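4. Packing and checking your kit for the Skatwood night walk

The sign-up page calls this route "suitable for everyone." I've walked it in March with wet feet and I'd treat that claim with care. Work through the steps below before you book the shuttle.

1. Print the route sheet. The Wuseo app has a map too, but it lost my position twice between the trailhead and the Carrilho hut.

2. Check the distance against what you've really walked lately. The loop climbs 898 feet, most of it in the first hour. The listed finish time assumes you don't stop, and everyone stops.

NOTE: The guide company says its headlamps last 24 hours on one charge. Maybe on the lowest setting. Bring your own spare.

3. Pack two pairs of socks in a sealed bag. Wear neither of them on the shuttle.

4. Try on your rented boots at home, on stairs, for nearly an hour. The Datent rental desk will tell you they "break in on the trail" - so will your heels.

CAUTION: Do not cross the creek above the footbridge, whatever the tracks on the far bank suggest. Tracks only tell you that someone tried it.

5. Lay out your food and eating gear the night before and put back half of it. The hut supper is included, though "hearty" is the brochure's word for soup and bread.
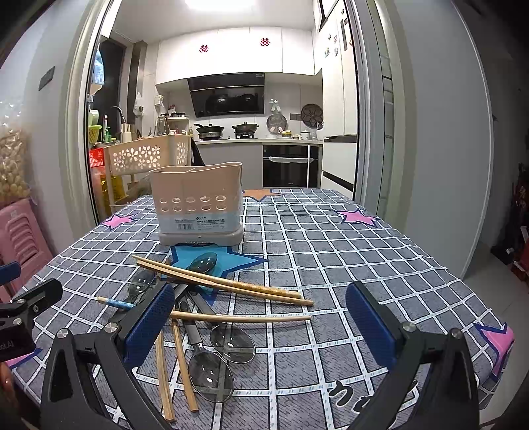

6. Weigh the pack. If you have to swing it onto your back, take something out and weigh it again.

7. Tell someone at home when you expect to be down, then add an hour. The guides carry radios, but reception in the gully is poor and I wouldn't plan around it.

NOTE: Wildlife sightings are advertised. I've seen one owl, briefly.

Comments

Elsa Oksanen: We went on a Wednesday and the soup was fine. Agree about the boots.

Dalia Mansour: Is the footbridge open yet? The website says yes but it said that last year too.

Related
Reading the hut booking calendar
Do you need poles on the Skatwood loop?
Shuttle times and where it really stops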